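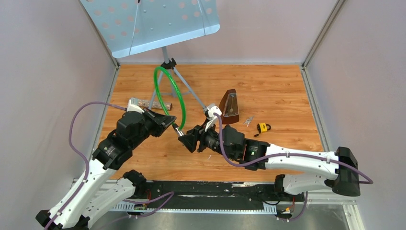

A bright green flexible tube, bent into a loop.

Iona Rutherford keeps her garden hose in the hall closet, next to the vacuum cleaner. "It's the only thing I own that's worth stealing," she says, and goes to put the kettle on.

Rutherford has spent thirty years writing about small gardens, most of them for the Skirkeck newsletter, which now goes out to 3,212 readers. Her new book, Watering for the Easily Distracted, is 803 pages long in manuscript. Her editor would like it shorter. "She used the word 'brisk,'" says Rutherford. "I've got a whole chapter on washers. You can't be brisk about washers."

The book started in February, when her pipes froze and she had time on her hands. She had been getting the same letter for years. Somebody's tomatoes had split, or gone yellow, or dropped their flowers overnight, and the writer wanted to know which feed to buy. "They'd already bought two feeds by then. They wanted me to bless a third. I'd write back and ask when they watered, and they'd say, oh, whenever I remember."

Whenever I remember is now the title of chapter one.

She is suspicious of gadgets, though she has tried most of them. A timer once ran all night and flooded the path as far as the neighbor's gate. A moisture meter told her that a brick was thirsty. "I've still got it. I check the brick now and then."

What she recommends is duller. Stick a finger in the soil up to the second knuckle, early in the morning, before coffee if you can stand it. If it comes out clean, water slowly at the base of the plant until you're bored, and then go on a bit longer. Leave the leaves alone. "People love to spray the leaves. It feels generous. The plant drinks from the other end."

Her own garden at Kevside is a strip behind the house, with beans up one fence and a fig that has never produced a fig. She admits to favoring the fig. "It gets the best spot and does nothing. I had a brother-in-law like that."

On hoses she has firm opinions, and most of a chapter. Buy the good one first. Don't leave it lying in the sun with the water on. Coil it loosely, the way it wants to go, and if it kinks, walk back and undo the kink instead of yanking and using language. Did she learn that the hard way? "I learned it in front of a garden club."

The book is due out next spring, at whatever length she and her editor settle on. Rutherford has offered to lose the section on rain barrels, which she describes as a real sacrifice. It's four pages.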